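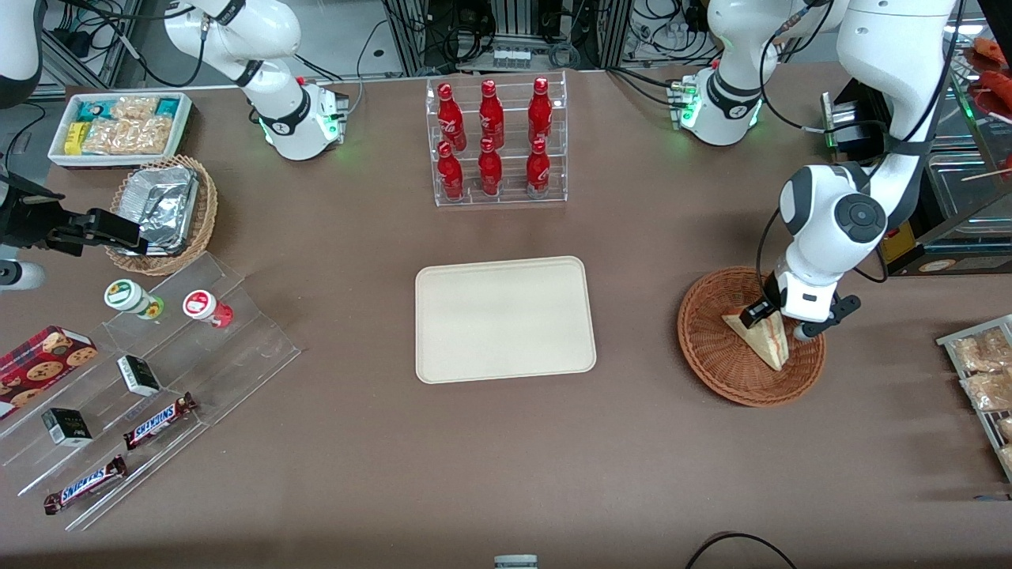
What has to be checked on a two-arm food cell before it is allowed to run on its own?

The cables, the gripper fingers and the home position of each arm, in that order. Most of the stops we logged this term came from one of those three, and all of them can be checked with the power off or the arms in hold.

Projects > Automation Lab > Student Reports > Janda Cell Upkeep

Janda Cell Upkeep: Project Report
Diễm Bạch
May 18, 2018

1. Purpose

The Janda cell has two arms on one table and is used to put packaged snacks and sandwiches on a serving tray. It was built by an earlier class. My project was to write a maintenance routine for it and to keep a log of every stop during the test period. I did not change the pick programs.

2. Setup

Each arm has a base unit bolted at the back of the table. The bases are named left and right from the robot's side, so a person facing the cell from the front sees them reversed. Two entries in the old log were filed under the wrong arm for this reason. I put tape labels on both bases in March and rewrote the start sheet to match.

The cables run along the outside of the links. They need enough slack at the elbow to let the joint turn fully, but a loop that is too long can catch on a basket or a rack. We used Flitetti wraps to hold them. The wraps loosen with use and have to be tightened by hand.

3. Test period

The cell ran 773 picks while I was keeping the log. It stopped 70 times. I sorted the stops by cause:

Cable pulled tight or caught: 31
Gripper did not close on the item: 22
Arm not at home when the program started: 12
Cause not found: 5

The cable stops were nearly all on the left arm. It does the deeper reaches into the baskets, and the wrap above its wrist kept sliding down. Moving the wrap one hand's width higher helped. I did not have time to test a second position.

4. Gripper fingers

Finger pads get greasy from wrappers and crumbs. The Doãn manual for the pads gives a service life of 4,000 cycles, which we did not reach, so I can't say if that is right for food packages. Wiping them at the start of each session was enough for boxes and bars. Soft items were harder. If the fingers close too far, the bread is crushed, and if they stop early, the sandwich slips. I set the closing width with a foam block and wrote the value on the start sheet. It should be set again whenever the pads come off.

5. Routine

Before each session:
Lock out power. Run a hand along each cable from base to wrist and tighten any loose wrap.
Wipe the finger pads with a damp cloth and let them dry.
Check that the camera bracket screws are snug.
Restore power and send both arms home, one at a time.
Run the slow cycle once with a hand near the stop button.

Every second week, check the base bolts with the Masberg torque wrench and wipe the camera lenses with lens paper. Do not use the pad cloth on the lenses.

6. Problems left open

The five stops with no known cause all happened late in a session. I suspect a connector at the right base but could not make it fail on purpose. The next group should start there, and should order spare wraps early.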